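I put my winter coat away on 23rd July, and my mother-in-law thinks I should be ashamed of myself. She had hers washed, wrapped and boxed by the first warm weekend in May, same as every year. Mine had spent those weeks over the back of a chair, on the hook behind the door, and for one bad fortnight under the dog.

So this is going to be a defence of being late with the coats, and then, because I can't help myself, a bit of an attack on the way everybody tells you to store them.

## The great squashing

I blame the vacuum bags. You know the ones, you put your jumpers in, you stick the hoover nozzle on the valve and the whole lot shrivels up into something like a slab of frozen spinach. I adore doing it, I really do. Vikas Nishad, who lives downstairs from us and lends me his hoover because ours has gone feeble, says he can hear me laughing through the ceiling.

But I did it with a down jacket the winter before last, and I'm still sore about it. I'd bought a pack of Perkoteck bags off the market, two big ones and a few small, and in went the good jacket, the one I'd saved up for. Flat as a pancake by the time I'd finished with it! I slid it under the bed and felt like a woman in charge of her life.

When I got it out in the autumn it looked like a cagoule. I shook it. I hung it in the bathroom while everybody had showers. I put it in the dryer with tennis balls, which sounded like somebody being evicted, and it did come back, mostly, but the shoulders have been thin ever since and I feel the wind there when I'm waiting for the bus. Perhaps the jacket was on its way out already. Archana Thakur, who sat next to me at work for years and has opinions on everything from rice to divorce, says down is fine being squashed for a weekend in a rucksack and miserable being squashed for half a year, and that sounds right to me. You wouldn't like it either.

What annoys me is that the whole business of tidying has become about making things small. Everything has to be rolled or stood on its end like a filing cabinet, or sucked flat. Small is tidy and big is messy. Well, a puffy coat is big! The bigness is what you paid for. All that air between the feathers is the warm bit, and there we are every spring, pressing it out as if it were a fault.

## What I do now

I fold it on the bed, loosely, and it goes in a big cotton bag.

I know. I've built up to it as though I had a secret. The bed matters more than you'd think, though. I spent years trying to fold coats standing up in the hallway, chin on the collar, arms out like a scarecrow, and a down jacket simply won't be folded in mid-air. It slithers. You get one sleeve in and the other one falls out and then the hood flops forward and you've got to start again. On a bed you've got the whole width to play with, and you can pinch it in the middle and let the rest flop over where it likes.

You also need light. Our bedroom gets it full in the face by mid-morning, curtains or no curtains, and that's when I find the marks. Cuffs, always. The bit under the chin. I gave mine a proper look by the window before it went anywhere, and there was curry on it from what must have been Deepak Ahuja's birthday. (Lovely party. He cooked for the whole landing and we ate in our coats on the balcony like penguins.) If I'd stuffed it in a bag in May in a great hurry, the way you're supposed to, the curry would have gone in too and had all summer to settle down and make itself at home.

That's my first argument for lateness, then. The tidy people do it fast, to a timetable, and half of them are packing dirty coats.

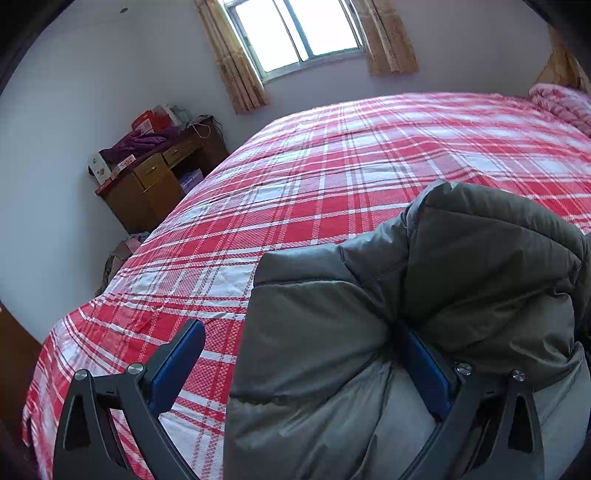 ## But shouldn't it have been done in spring?

Says who? I grew up in a house where there was a Changing of the Wardrobes, and it was treated like a religious festival except with more shouting. My dad got the cases down off the top of the cupboard, my mum sat on the floor and said "whose is this" in a voice that meant she knew perfectly well whose it was. By teatime every warm thing we owned was out of reach, and by the following Thursday it would be raining sideways and I'd be walking to school in a cotton cardigan.

We had frost on the windscreen this May! I wore the jacket to put the bins out, over my nightie, and I was very glad of it. I wore it again at the coast in June, when we had chips on the wall and Pankaj Kushwaha, who'd come along in shorts because the calendar said summer, ended up wearing my scarf on his knees. Had I been organised, I'd have been sitting there with cold legs and a beautifully labelled box at home.

I think you should put a coat away when you're sick of the sight of it. That's a perfectly good test and it has never let me down. It was a hot day, I walked past the hook, my arm brushed the sleeve and I thought *oh, get off me*. That's the moment. Up it goes on to the bed.

And I'll admit the other side of this, because my husband reads these and he'll only tell me I've been unfair. Moths don't care about your feelings. If you've got wool, you really ought to get on with it, clean it and shut it up somewhere, and not leave it over a chair because you might fancy it one chilly evening. I lost a good grey cardigan that way. Small flats are a different matter too. If your coat hook is also your hallway and your hallway is also your kitchen, then yes, I can see why you'd want the thing gone by Easter.

## The storage bed, and why I won't have one

People keep trying to sell me one. My husband's friend Gorazd Vidmar has a Semwal bed, the sort where the mattress lifts up on pistons and there's a great cave underneath, and whenever we go round he shows it to us. He's very proud. He's got his skis in there, a fan, the Christmas tree, and his coats in flat bags in order of thickness.

It is impressive. But watch him try to get a coat *out*. He has to strip the pillows off, heave the lid, hold it up with his back (the pistons are going) and fish about underneath with one arm. Last November he bought himself a second coat because it was easier. I ask you! Forty-three pounds in a sale, and he's still telling people what a bargain it was.

My cotton bag sits on top of the wardrobe, where I can see it, looking like a fat cushion. It cost me nothing, it came round a duvet from the Prullamham outlet. If there's a cold snap in August I can reach up and have my coat on before the kettle's boiled. And because it's loose in there it comes out looking like a coat and smelling of not very much. I'm told you can put lavender in. I did once, and sneezed from October to Christmas.

## A word about the folding itself

I get asked about this, mostly by my daughter when she's trying to get out of doing it. I don't have a method. Zip it up first, I suppose, or the teeth catch on the lining. Then arms in, hood down, fold it over on itself, and stop. It will puff up and look at you. Let it. If you keep pressing and rolling to get the corners neat you'll be there all morning, and a down jacket hasn't got corners.

I used to mind that. I used to look at my lumpy heap and then look at those photographs of shelves where everything's the same size, and feel I'd failed at something quite basic. I'm 51 now and I've stopped. It's a coat. It has one job for half the year and no job at all for the other half, and while it's off duty I think it can be whatever shape it wants.

My mother-in-law rang while I was writing this, to ask if I'd done it yet. I said yes, all done, and she said, "In a bag?" and I said yes, in a bag, and she said, "With the air out?" and I told her I could hear someone at the door.

I've still got the boots to do.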